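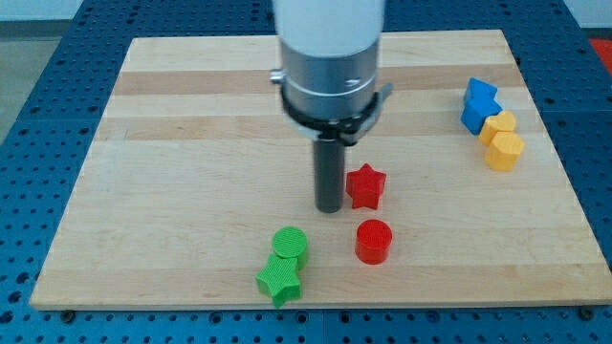 Progress Report No. 7

Planusgate Drainage Renewal - report to the Tiedemann Fund

Dear Masaru,

Thank you for your patience while we got this one together. I had hoped to have it with you before the end of October, but the weather had other ideas and I wanted to wait until the lower terrace was back in one piece before I wrote anything down.

The main news is a good one. The old clay surface water drain along the back of Planusgate has now been replaced as far as the chapel wall, and the new pipe has been tested and signed off. That brings the total laid since we started to 600 metres, with one more length to go before we reach the outfall by the brook. Adberg's crew have been a pleasure to have about the place, and several residents have told me how tidy they left the lane each evening, which is not something I could have written in the spring!

We did lose eight working days. Four of those were rain, plain and simple. The rest went on a stretch behind the old bakery, where the drawings showed one pipe and the digger found two, the second of them still carrying water from somebody's yard. It took a dye test and a good deal of knocking on doors to trace it. It has now been joined to the new run through its own inspection chamber, and the drawings have been put right for whoever comes after us.

On money, we are a little better off than I feared. The extra chamber and fittings came to £2,349, and I have taken this from the contingency, as you and I agreed on the telephone. Nothing else has gone over. The road plates were returned early and Banunano have credited us for the unused hire, though the credit note arrived too late to go into this quarter's figures and will show in the next set.

Nearly 40 households are now connected to the new drain. Mrs Pugh at the end house would like it known that her cellar stayed dry through the whole of the last wet spell - the first time in years, she says - and she sent a fruit cake up to the site hut to mark the occasion.

Still to do before the next report:

The last length, from the chapel wall to the outfall
Resurfacing of the lane, once the trench has settled
The headwall at the brook, where we are waiting for a date from the mason
Final camera survey of the whole run

I should mention that the lane will need to be closed to cars for the resurfacing. We have asked for a Tuesday, when there is no bin collection, and letters will go round beforehand. If you would like to come and see the outfall before it is covered over, do ring me and I will find you some boots.

With warm wishes,

Llinos Griffiths
Project Manager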